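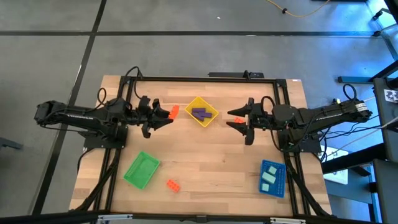

Went to a robot open day. My employer paid for the train, so you're all getting a thread.

The host was Weltier, which has the ground floor of a building on Whitcombe Road, behind a tile showroom. I went into the tile showroom first. Very nice people. They have clearly given those directions before.

You sign a form at the door, you get a sticker, you get told where the restroom is and where you may not put your foot. The where-not-to-put-your-foot portion was longer than the restroom portion.

For those just joining: I do packing-line scheduling for a company that ships small parts in smaller boxes. Every January somebody above me asks whether a robot could do it. Every January I say "which part of it" and the meeting ends. This year they sent me to find out.

Our guide was Zlata Hutsuliak, who runs the floor there and has the patience of a person who has explained the word "autonomous" to a lot of visitors in sport coats. I wore a sweater. I'd like that noted.

The demo everybody gathered at was two black arms over a wooden table, with toy bricks and colored baskets. I had been picturing sparks. Welding, maybe. Instead it was my nephew's bedroom floor with better cable management.

The general idea is sorting. Bricks go in baskets. A four-year-old can do this, and a four-year-old will also do it wrong on purpose, and Zlata said the second thing is closer to what they have to plan for.

First surprise, for me anyway: there's a person driving. A guy sits in an office chair with a controller in his hands and the arms do what he does. A man next to me said "so it's a puppet" in the voice of someone asking for his money back. It was a free event.

Zlata didn't flinch. She said yes, at this stage it's a puppet, and what they keep is the recording of the puppet show. Cameras, joint positions, all of it. Then a model gets trained on a pile of those and later on you see how much of the job it can do with the chair empty.

Somebody asked how big the pile was. For the brick task, 287 recordings so far. Somebody else asked if that was a lot. She said it depended on who you'd promised what.

I have written that on a sticky note and put it on my monitor. 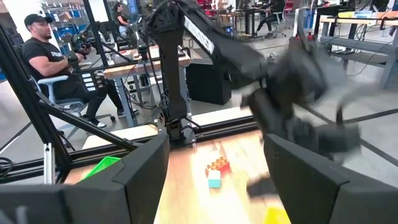
The thing I can't get across in text is how quick the arms are between jobs and how slow they get right at the brick. It's zip, zip, and then this long careful approach like a man parking his father-in-law's car. I watched one grip get lined up for so long that I started holding my breath, and so did the puppet guy, who by then was fully invested.

Stacked bricks are the rude case, apparently. One brick by itself, fine. Put a brick on another brick and now you have to decide: take the top one, take both, or nudge the pile and hope. I asked which was correct. The answer was that whoever is driving has to pick one and stick with it, or the model learns to dither.

I manage people. I felt that one.

They let visitors have a turn! On a different setup, with the speed turned way down, and the sign-up sheet had nine slots. I got slot 9. I would like to tell you that watching eight other people fail gave me an advantage.

My task: pick up a block, put it in a basket. Two minutes on the clock.

Here's what it feels like. You close your hand and there's a gripper over there that closes too, and your brain says great, that's my hand now, and then you go for the block and your hand turns out to be attached at an angle you have never once used in your life.

I pushed the block. I pushed it again. I pushed it in a big calm arc away from the basket, as if I were escorting it home. A woman behind me said "you almost have it," which was kind and false.

I did get it in. Nearly 2 minutes. The next item on the agenda was coffee, and I was told to keep my badge on for it.

Over coffee they had a talk from Mostus, who make the grippers, or make the fingers for the grippers, I lost the thread. Main takeaway: people will pay a lot for the right kind of finger pad. There was a tray of finger pads being passed around like hors d'oeuvres. I squeezed several. One was excellent.

There was also a rep from Clendent, who sell scheduling software and had come, as far as I could tell, to stand next to robots. He asked what I was using now. I said a spreadsheet. He put his hand on his chest.

Q&A got interesting. A warehouse guy asked what happens when the lighting changes. A very long answer, with the word "shadows" in it many times. A college kid asked if the drivers get bored. The guy from the chair took that one himself: his shoulders give up before his attention does, and he's gotten much better at loading his dishwasher.

I asked my question, the January question. Could it pack small parts in smaller boxes. Zlata asked me which part of it.

I have never felt so seen by a stranger.

So we talked it through. Picking the part up, maybe. Finding it in a bin full of its identical cousins, harder. Folding the little cardboard flap that our own staff have a swear word for, she made a face, and then asked me to mail her some flaps. I'm mailing her some flaps.

My report is due, and so far it says "the robots are good and there is a man." My manager has asked for a second paragraph.

A couple of you are asking if it's worth going. They're doing another one, sign-up's on their site. Eat first, the coffee came with one kind of cookie. And put your name down for a turn early, because slot 9 has an audience.

Flaps went out this morning. I padded the envelope. The lady at the post office asked if the contents were fragile and I said only emotionally.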